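4.2 Where the laptop sits: shared tables and the length of a study visit

The most pleasing result in our data came from a question we almost left out of the diary.
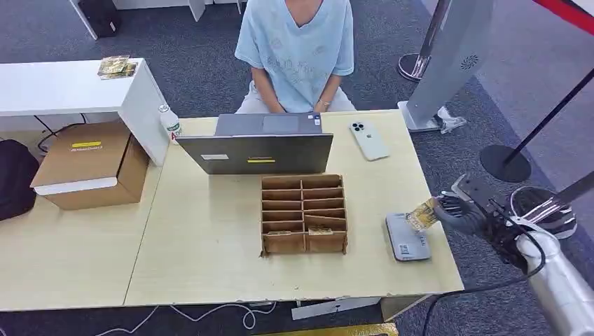

We had asked readers at the Droltanmont and Rowbotham branch libraries to note when they arrived, when they left and what kind of seat they used. Lærke Hedegaard suggested one more line: did you change seats, and if so, why? The answers changed how we read everything else.

Across the two branches we collected 1,423 diary entries. In 176 of them the reader had moved at least once, and the reasons were wonderfully ordinary. People moved to get nearer a socket, to get out of the sun, or to have room for a notebook beside the computer. Very few moved to get away from other people, and this surprised us. Earlier work on reading rooms, including our own pilot at Gosov, had led us to expect that strangers sharing a table would be the main source of trouble.

Figure 3. A laptop user seated at a long wooden table, with a phone and a water bottle also on the table.

Table depth turned out to matter more than table length. At Rowbotham, where the tables are deep enough for an open laptop with papers in front of it, readers stayed longer and wrote fuller entries. At Droltanmont the narrow window counters filled first in the morning and emptied first as well, often before noon. Several readers there described the counter as a place to "wait for a proper table", a phrase we liked so much that it became a code in the analysis.

The phone question gave us another lovely pattern. Readers who said they kept a phone within reach did not report shorter visits than those who put it away, but they did report more breaks. We can't say which way this runs. A person planning a long stay may simply want the phone close by, and the diary was not built to separate the two.

We also asked about drinks. Both branches allow bottles with lids, and 16 readers used the free comment box to thank the staff for it — more than commented on the heating, the lighting or the Alo booking screens. Small permissions like this one cost a library very little, and we would be delighted to see them studied properly. Section 4.3 turns to the evening entries, where the picture is less tidy and the Rowbotham sample is thin after seven o'clock.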